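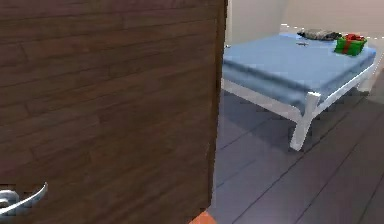
Nolby Support wrote back that the dropouts are "consistent with wall and door attenuation" and that I should move the router somewhere more open.

November, by ticket owner
Search all tickets Enter keyword Go

I doubt it. The desk drops off at 7:40 pm and so does the laptop sitting right beside the router. Doors don't keep a schedule.

Tried so far:

Rebooted the Terkow router. Fine for 30 minutes, then the same.
Changed channel. No difference.
Firmware update. The notes promise "improved stability", as did the last ones.
Ran 1000 pings to the router over cable. None lost. Ran them again to the Andska gateway during a dropout and lost 32 percent.
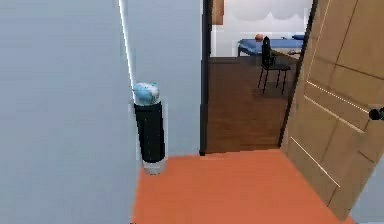
That second run was also on cable, so Wi-Fi doesn't come into it. To me it looks like the line, or whatever Andska has at the Quartey exchange – but their status page has been green all month, and I don't put much weight on that either.

Nolby also suggested buying two of their extenders. I'm not spending money to repeat a bad signal in more rooms.

Please don't close this as "customer environment" again. I want the line tested in the evening, while it's failing, and the error counts sent to me. Modem log attached, with the T3 timeouts left in.

Status: reopened, waiting on Andska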